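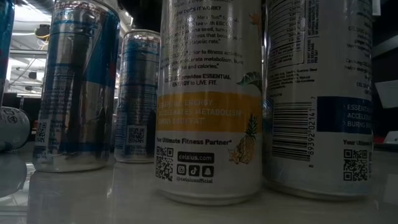

Why do people in flats recycle less than people in houses? In most blocks the bins are further away, the signs are worse, and one bad load can spoil the whole container.

Speaker notes: Selorm Gbeho, Ultstead waste team
Start 10.30, leave time for questions

Slide 2. Who we are
Say hello. I look after recycling for the Ultstead estate blocks. Before that I was on the collection rounds at Tanard. Mention that the slides will be sent out afterwards.

Slide 3. The starting point
16 blocks, 1000 households, shared bins in all of them. Crews were refusing loads because of food and nappies in the recycling. Refused loads went out as general rubbish and the landlord, Carvalho Homes, was charged for it. Residents saw this happening and stopped bothering.

Slide 4. What we tried first
A leaflet through every door. It had too many words on it and most went straight in the bin. Don't spend long on this one.

Slide 5. What we changed
New lids with a smaller opening, so full black sacks don't fit. Signs at eye level, pictures first and words second. A reusable bag for each flat, handed over at the door. We knocked between 4 and 8 in the evening, when people were in. If there was no answer we went back once.
(Pass the bag round here. Get it back.)

Slide 6. Online adverts
Short adverts shown only to phones in the estate postcodes. One message per advert. The one about rinsing jars got the most clicks, the one about carbon got the fewest. We switched that off in April.

Slide 7. Problems
Two bin stores had broken lights and people wouldn't use them after dark. The Trornen blocks have a different contractor who won't take cartons, so they needed their own sign. We printed the wrong one first and had to pay twice.

Slide 8. If you are planning the same
Go out with the crew before you write anything. Check the lids fit your lorries. Ask the landlord who pays for repairs and get the answer in writing.

Questions. Someone will ask about fines. We haven't used them.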